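Evacuation Flights From Danance: Reader Questions

We get the same questions every time the government announces another "successful" airlift. We've answered them below with what we can back up. Where all we have is an official's word for it, we say so.

Is the airlift over?

Officially, it's paused. The Foreign Ministry used the same word in August, and flights out of Danance stayed grounded for 10 days. A pause with no restart date looks a lot like an ending to the people waiting for a seat. Until a new flight schedule is posted, we would treat it as over.

How many people have gotten out?

The ministry says 124 on the last flight. It has not said how many of those were citizens, how many were embassy staff and how many were contractors working for Kemppainen, the logistics firm that runs the ground side. We asked for a breakdown and were told one was "being finalized." We've been told that before, about other flights.

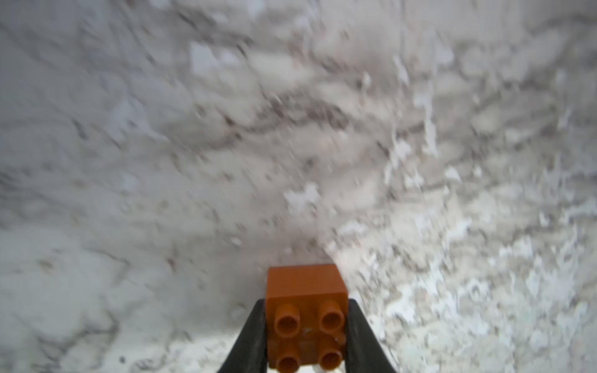
A passenger count also tells you nothing about who was left at the gate. The ministry has never published the number of people who registered and didn't get a seat, and that is the number we'd want before calling any of this a success.

Who decides who gets on a plane?

On paper, a priority list: citizens first, then permanent residents, then close family. In practice, families have described to us a system where the list changes overnight and no one at the desk can explain why. The ministry denies that anyone has been moved up as a favor. It has also declined to release the rules it gives to desk staff, so there's no way to check.

Is the road to the airport safe?

The ministry calls the Cleltmont road "passable." That isn't the same as safe, and the spokesman who used the word would not say whether he'd let his own staff drive it. There are 14 checkpoints between the city and the terminal, and 2 of them are run by armed groups that answer to neither side in the talks. Papers that work at one checkpoint may be taken from you at the next.

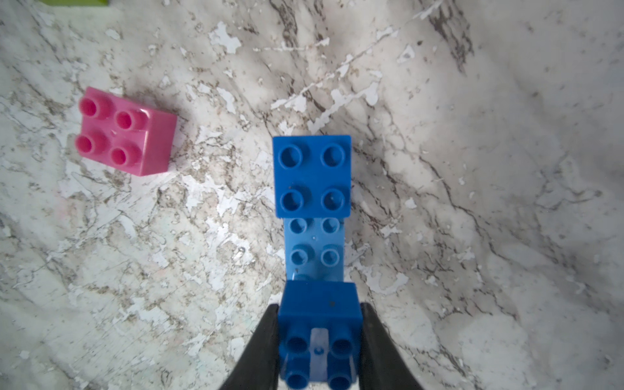 Will troops go into the city to pick people up?

The defense minister has said there are no plans to send troops past the airport fence. Other countries are said to have done it quietly, but we haven't been able to confirm a single trip. Don't wait at home for an escort unless the embassy has contacted you directly.

What about the Toltier crossing?

It opens at 6 in the morning and closes whenever the guards decide. Officials have started pushing it as an alternative to flying, which is convenient for them, as they don't have to staff it. Bring your own water and don't count on getting through the same day.

I registered weeks ago and heard nothing. Should I register again?

The embassy says duplicate forms slow things down. Several readers told us their first form had vanished from the system and only the second one got a reply. Call first and ask for your case number. If they can't find one, register again and keep a copy of everything.

When will this page be updated?

When there's something we can confirm. The next ministry briefing is set for Thursday, and we'll be asking for the passenger breakdown again.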